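3.2 Table setting and materials

The study looks at how people judge where a single piece of fruit belongs when a table is otherwise sparsely laid. Following Hao and Endale, we kept the setting plain: a white tabletop with a matte finish, a square brown plate, and a red apple. No cloth or cutlery was used. A pale surface was preferred after pilot work at Stisetport, in which patterned cloths drew comments about the pattern and few about the fruit.
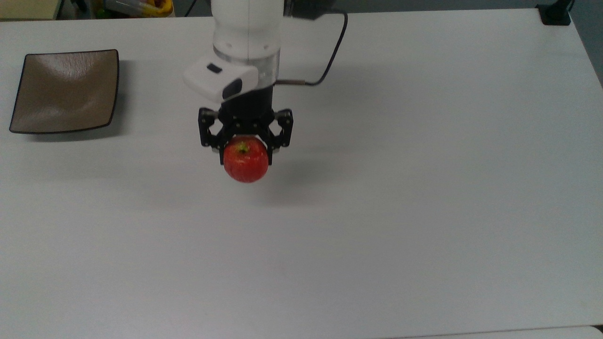 Participants (n = 104) were recruited through the Workneh household panel. Each gave placement ratings in one sitting of 40 minutes. They were asked whether the apple looked "put away," "set out," or "left," and could add a remark in their own words. The sittings produced 3157 usable ratings. Remarks longer than 300 characters were shortened by the second coder, Nisha Tomar, before sorting.

Fruit on the plate was most often rated as set out. Fruit directly on the tabletop divided the panel. Several participants said that an apple on a bare table was ready to be eaten, while others wanted it moved to the plate before they would call the table tidy. Distance from the plate mattered less than we had expected.

Figure 3. Red fruit on the white tabletop, held from above by a two-finger gripper. 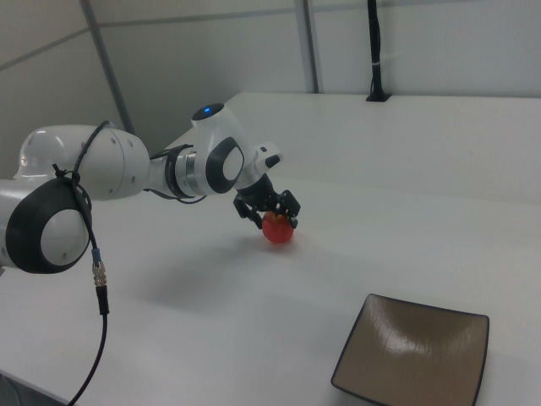

This page was last edited in June by V. Gaete.

Ratings did not differ between morning and evening sittings. Participants who kept a fruit bowl at home were more willing to accept fruit on the tabletop, a result that agrees with the kitchen interviews reported by Timmermans. We return to this group in Section 4, where the remarks are sorted by type of household. The Hikel rating sheet and the coding instructions are given in Appendix B.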